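3. Method

3.1 Work surface and layout

The tabletop task was set up on a pale surface bounded by black extrusion rails. The rails were kept as the reference edges for all measurements, and cup positions were recorded as offsets from the nearest rail in millimetres. Lighting was left at full brightness throughout, as the Gruta trials in January had shown that translucent cups were harder to locate under dimmed lamps.

Cups were selected over the solid blocks used by Bednárik for two reasons. A thin wall deforms under load, and a ribbed wall gives an uneven contact area that changes with the rotation of the cup. Both effects were of interest to the group.
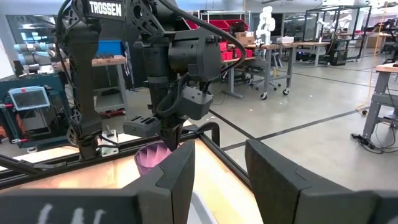

Each cup was placed upright and its rotation was not controlled. A session consisted of 15 placements, with a limit of 60 seconds per placement. Start positions were drawn from a list of 7, prepared beforehand by Kazue Imai and used in the same order by every member of the group. Placements that ran over the limit were logged as incomplete and were not repeated.

3.2 Recording of results

Results were entered on the Skuline log sheet under 2 headings: final position and condition of the cup. Condition was judged by eye against an unused cup of the same colour. A crease in the rim was logged as damage — a scuff on the side wall was not.

3.3 Limitations

Cup mass was not varied. Positions within 15 millimetres of a rail were excluded from the analysis, as the ruler could not be laid flat there. The effect of filling the cup is left to the second report.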